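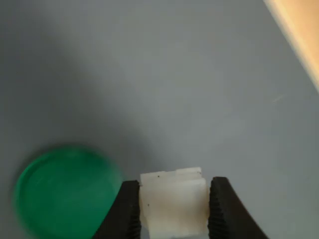
Section 4. Recording Demonstrations with the Wrist View

4.1 Purpose

This section sets out the procedure for recording pick-and-place demonstrations on a Rarenus workstation fitted with a two-finger gripper. Recordings made under this procedure are added to the Breltine training set. Operators must have completed the safety instruction in Section 2 before they begin.

4.2 Preparing the Table

1. Clear the tabletop of tools, packaging and loose cable ties.
2. Place the objects listed on the task card on the gray surface. Lids are to be laid flat.
3. Confirm in the wrist view that both gripper fingers are visible at the bottom of the picture. The tips must not be hidden by the mount.
4. Adjust the room lighting if a hard shadow crosses the work area. A soft shadow is acceptable and need not be removed.
5. Enter the task number in the Griso recording panel. The number must match the task card.

Note: Small scratches on the tabletop do not affect the recording. Do not cover them with tape.

4.3 Recording an Episode

1. Move the arm to the start position and open the gripper fully.
2. Press Record. Wait for the status field to read Ready before moving the arm.
3. Bring the gripper down over the object so that the ridged pads face its two opposite sides.
4. Close the gripper slowly. The pads should meet the object on both sides. The outer faces of the fingers may come close to neighboring objects but must not push them.
5. Lift the object clear of the table and carry it to the target given on the task card.
6. Lower the object, open the gripper and withdraw the arm upward.
7. Press Stop. Select Keep, Repeat or Discard.

Caution: Keep hands outside the marked area at all times while the arm is powered. If an object must be moved by hand, press Pause and wait until the status field reads Held.

4.4 Pale and Translucent Objects

White or frosted blocks can lose their edges in the wrist view when the light is strong. Where the task card lists such an object, the following additional steps apply.

1. Set the exposure to Fixed. Automatic exposure is not permitted for these tasks.
2. Check that the upper edge of the block can be told apart from the finger pads on both sides.
3. Set the grip force to level 3. Higher levels may mark soft material.
4. Record 2 trial episodes and review them at full size before starting the main series.

Dark specks or similar marks on a block are to be left as they are. Operators should not clean or replace an object partway through a series, as the change will appear in later episodes under the same task number.

4.5 Labeling

Each kept episode receives one result label: Complete, Partial or Failed. Failed grasps are to be kept and labeled unless the recording itself is faulty. An episode should be discarded only when the view was blocked, the wrong task number was entered or a person reached into the work area.

If the panel shows code 609, the video and arm position records do not match in length. Discard the episode and repeat it. Should the code return, stop the series and report the matter to Soledad Alcantara, Data Collection Office.

4.6 End of Session

1. Return the arm to the rest position and switch off arm power.
2. Select Upload in the Griso panel and leave the workstation on until the transfer is complete.
3. Return all objects to the tray for that task.
4. Sign the session sheet and record any discarded episodes by number.

Uploads are not processed on Sunday. Sessions recorded on that day remain on the workstation and must not be deleted by the operator.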